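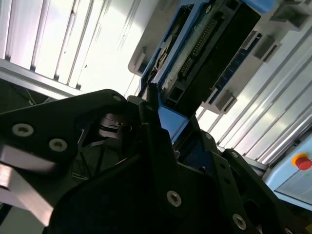 Toys > Building Sets > Metal > Lammers

Thu 10 September
by Dottie Rusk

The Korkuneck is a metal tower crane kit from Lammers, 300 pieces in the box, and it's the one I get the most email about, so it finally gets its own page. It builds up to 18 inches tall with the jib on, which fits most bookshelves if you swing the arm sideways. The older version went together with slotted screws and I hated every one of them. The new run uses silver screws with a hex socket in the head, the same style as the ones in the black plates up top, and wow, what a difference! The key stays put and you stop scratching the paint. I built the first tower section in one evening (with the TV on, so maybe I'm slower than you).

Colors are yellow or dark green. I'm a green person, but the yellow sells faster and I'm usually out of it first. The decals come on one sheet and they're a little thin, so have tweezers handy for the cab door. 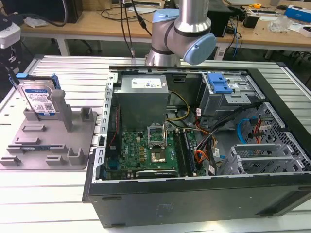

The other thing I like is that the hook really lifts. There's a hand crank at the back of the cab, a pulley at the tip of the jib and a little ratchet so the load doesn't drop on your dinosaur. Mine picks up a full juice box, no problem. If you go much heavier than that, clamp the base to a board, or fill the ballast tray with pennies, which looks great anyway.

What's in the box: girders, plates, two pulleys, cord, the crank, the decal sheet, two hex keys and the instruction book. The book is all drawings. Step 40 is drawn backward in this printing! The long girder goes on the left, flanges out. I put a slip in every box I ship, but if you bought yours somewhere else, please pencil that in.

It also bolts right up to the Badis truck chassis, so you can have a mobile crane if you leave off the lower tower. It does not line up with Solell parts. The holes look the same and they aren't, and I have a drawer full of Solell brackets to prove it.

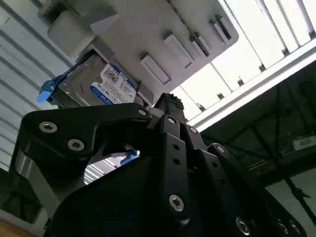
Dottie Rusk

A few things people ask me. Younger kids will need a grown-up for the cab, which has 5 tiny nuts in a spot made for fingers much smaller than mine. No batteries, no motor. Lammers used to make a motor pack but I haven't been able to get it, so please don't order the crane counting on that. Spare cord and keys are sold separately and I'll throw them in the same package if you leave a note at checkout. Missing a piece? Email me the part number from the back of the book and I'll mail it out.

Last updated: November, green back in stock, yellow still on order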